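Home > Old Houses > Doors, Windows and Trim
Thread: Interior door that swings open by itself, plane it or shim it?

porchlight_mae
Original poster
Hi everybody, I've been reading here for months and finally made an account, so please be gentle with me! We moved into a 1991 house out past Nallstead last November and I love nearly everything about it, but the door between the back hall and the den will not stay where I put it. If I leave it halfway it drifts open until it bumps the wall. If I close it, it rubs at the top corner on the latch side, and I have to give it a good shove with my hip, which is fine for me but not so fine when my mother visits.

My father-in-law says plane the top and be done with it. My neighbor says never plane anything until you've looked at the hinges. I am stuck between two very sure people and I would like a third opinion (or a fourth). It's a solid door, heavy as anything, and the hinges are the original brass-colored ones.

I've put a level on the floor and it's fine, if that matters.

tobin_sash
Hi Mae, and welcome. Your neighbor has it right and I would buy that person a coffee. The floor doesn't matter much here, but the jamb does. Put your level on the hinge side of the frame, on the face and then on the edge. A door that opens itself is a door hanging on hinges that aren't plumb one over the other, and the rub at the top corner tells me the top hinge is pulling away. A heavy slab will do that over the years, the screws just get tired.

Before you buy anything, open the door halfway, take hold of the handle, and lift. If you feel play, there's your answer. Back out one screw at a time from the top hinge and put in a 3 inch screw that reaches the stud. I've fixed more doors that way than any other. 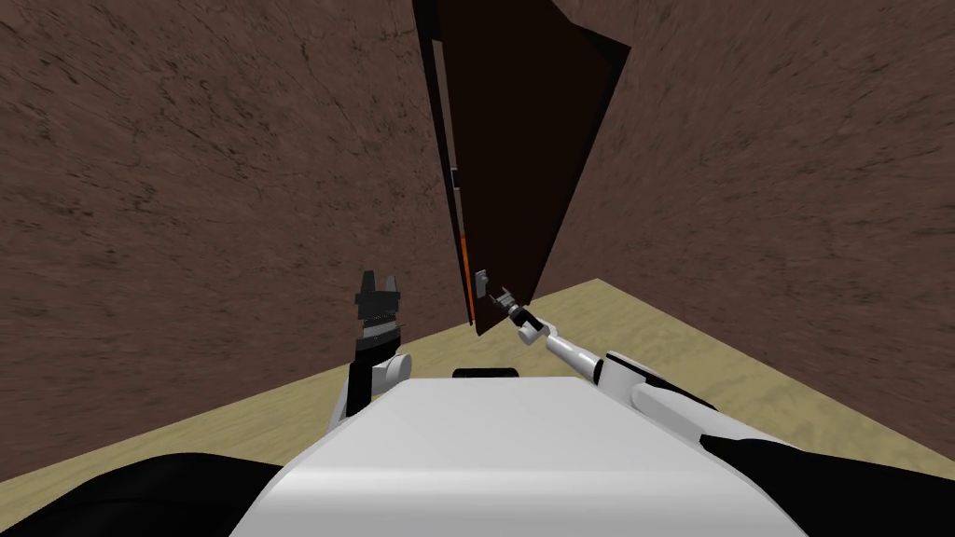 Paint is the other thing I'd look into while you have your tools out. A lot of the sticking I get called about is built-up finish, especially on the narrow edge where folks slop it on and let it sag, and a dark color hides it so well that you'd never know without running your fingers down it. I like a dark door very much myself, and that deep chocolate brown with the little grey lever on it is close to what I put all through my own upstairs, but it took me a long winter of sanding edges to get them to close nicely. Feel along yours from top to bottom, and if there's a ridge near the rub, a sanding block and ten minutes of patience might be the whole job.

porchlight_mae
Oh, I just went and lifted it and it does move! Not a lot, but there's a definite clunk. I feel silly for not trying that. I'll get the long screws on Thursday when I'm in town. Thank you so much, tobin.

gravelroad14
I'll be the sour one. Long screws are a fine fix for sag, but they can bring in a new problem if there's a gap between the jamb and the stud and no shim in it. You crank down on that screw and you pull the jamb sideways, and now the gap on the latch side is too big and your latch doesn't catch. I did this to a bathroom door and lived with a rubber band on the knob for 2 years.

Go slow, check the gap after every half turn, and stop when the rub is gone. And I don't agree that planing is such a crime. Sometimes the house has moved and it's not moving back. Take off a little, seal the raw wood, and get on with your life.

tobin_sash
Fair point about the shims, and I should have said so. I'll hold my ground on the plane, though. You can't put wood back, and I have been handed so many doors with a daylight gap over the top from somebody's quick afternoon. In a dry month they look terrible. If Mae's top hinge is loose, she would be planing a door that's hanging crooked, then fixing the hinge a year later and wondering why there's a wedge missing.

gravelroad14
No argument if the hinge is loose. I'm talking about after that.

wren_and_kettle
Can I jump in about the drifting, because it drove me up the wall in our last place? We had tight hinges, new screws, everything, and the bedroom door still wandered open every evening. What worked for us was the old bent pin trick. You tap out one hinge pin (close the door first!), lay it on the concrete step, give it one smack in the middle with a hammer so it has the slightest bow in it, and tap it back in. That bit of friction is enough to make the door stay put. Some people think it's a hack, and my sister won't hear of it, but ours stayed where we left it for as long as we lived there.

If you'd rather not hit things, Holmgren makes a hinge with an adjustable tension screw. I put a set of them on the pantry and I'm happy with them, although they are not cheap and I had to deepen the mortises a hair.
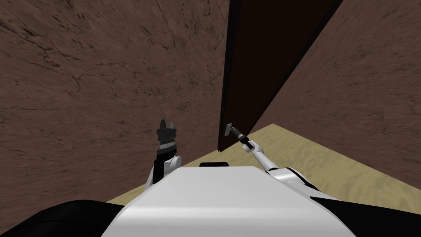

I would only bend the middle pin if you have three hinges, and leave the top one alone while you're sorting out the sag, or you won't be able to tell which change did what. And put a dab of wax on the pin when it goes back in, because mine squeaked for a week until I did, and with a baby in the next room that was a very long week.

gravelroad14
Bent pin gets my vote too. My grandfather did every door in his house that way.

tobin_sash
It's a hack, but it's a friendly one. I've done it at my own place and I'd do it again. I would still get the hinge side plumb first, with a piece of cardboard behind the bottom hinge leaf if it needs it. Cereal box is about right.

lowell_stair
Does anyone have thoughts on Wunder hinge shims in place of cardboard? I bought a pack from the hardware store in Rurkport and they seem nicely made, but I keep reading that cardboard compresses and I'm not sure if that's a real worry or just something people repeat.

tobin_sash
Haven't used those. Cardboard squashes a little when you first tighten it and then it stays. I took off a door last spring with cardboard behind it that had to be older than my kids, and it was fine.

porchlight_mae
Update for everyone who was so kind! I put in the long screws, half a turn at a time like gravelroad14 said, and the rub is gone except for one tiny spot right at the corner. There was a ridge of old paint there, so I've sanded it and will touch it up this weekend. The latch still catches, and my hip is retired.

It does still drift, only slower. I'm going to try the middle pin next. My father-in-law has been told about the plane and is taking it pretty well, and he wants to be the one with the hammer.

wren_and_kettle
Let him! Just one smack though, tell him it's only one. We had to buy a new pin after my brother had his turn.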